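Kelly Bastos
@kellybastos

We use cookies to keep you signed in and to remember your settings. Accept all / Manage

Okay, several people asked what our robotics club project is this year, so, a thread. We're teaching a robot arm to put a processor into a desktop motherboard. One chip, one socket, no human hands. It sounds tiny and it has eaten my entire spring.

14 replies · 41 likes

Some background. Every team in the club picks one job from computer repair and has until the August demo to get the arm doing it. One team took memory sticks. One took drive screws (brave). We took the CPU, mostly because I put my hand up before I'd thought about it.

2 replies · 22 likes

Our team is called Leken. The code is called Navickas, after a street Gearóid used to live on. Please don't ask me to defend either name, we voted at the end of a long night and there was a lot of pizza involved.

5 replies · 37 likes

So how does it work? The first half is teleoperation. One of us drives the arm through the whole move by hand while Navickas records the cameras and the joint positions. Then we train on the recordings and let the arm try it alone. We have 269 good recordings so far and the goal is 600, so if you've been wondering why I never answer my texts, there you go!

3 replies · 29 likes

The hard part is the last little bit. Getting the chip over the socket is fine, the arm is great at big moves. But then you've got a square piece of metal hanging between two fingers, and it has to come down flat, turned the right way, onto a whole field of tiny gold pins that would really rather not be touched sideways. 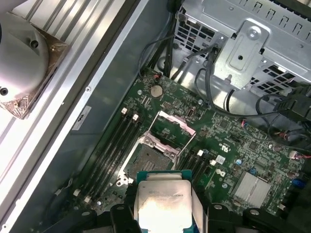
Chip in the fingers, load plate up, everybody holding their breath.

8 replies · 96 likes

If you've built a PC you know the feeling. You line up the corner, you let go, and it just drops in. Your fingers do a hundred small corrections and you never notice them. The arm has to be taught every single one of those, and it learns my bad habits too. I apparently hesitate before I lower. Guess what the arm does now.

6 replies · 58 likes

Also, please respect the lever wire. I did not respect the lever wire. The first version of our path came in from the lever side, and I spent a whole evening sure the model was broken when the path was just dumb. We come in over the other side now.

1 reply · 19 likes

Practice parts! We buy dead boards in batches from a recycler called Guvden, so bent pins don't make anybody cry. We've gone through 18 boards. The pile under my desk has a name but I'm keeping that one private.

4 replies · 33 likes

The other thing I didn't expect to care about is the case. Our first tests were on a bare board flat on the bench and we got pretty cocky. Then the rules came out and it has to be done inside a tower. Now there's a drive cage, there's a power supply, there are cables, and the gripper has to get down past all of it and still be straight at the bottom.

2 replies · 27 likes

We lay the tower on its side with the panel off and come in from the top. I wanted it standing up because it looks cooler. I was outvoted, and fine, gravity is on our side this way.

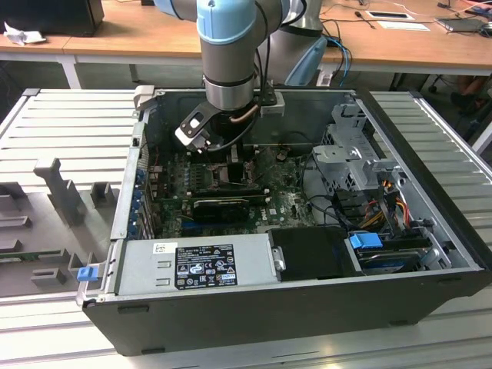

Gearóid Mulligan: You're leaving out the wrist angle. Half of those recordings were a couple of degrees off until we fixed the tool offset, and I'd toss every one of the early ones before you train again.

1 reply · 12 likes

He's right and I hate it. We had a long back and forth and I'm going to rerun the training without the early batch and compare. My bet is that a few of them are still useful for the approach, just not for the lowering. Loser cleans the bench.

7 replies · 44 likes

For the people asking about rules: demo day is at Jundoneck, the makerspace by the river. Each team gets three tries in a row, no touching the arm once you've hit start. The chip has to be seated flat, and closing the load plate gets you bonus points. We are not even thinking about the load plate. (I'm thinking about the load plate constantly.)

3 replies · 31 likes

And yes, new members are welcome — you don't need to know how to code. We badly need patient people to drive recordings. If you can play a claw machine without swearing you're ahead of most of us. Show up at 6 pm, bring a snack to share, ask for me or Gearóid.

9 replies · 52 likes

3,165 views · 11 shares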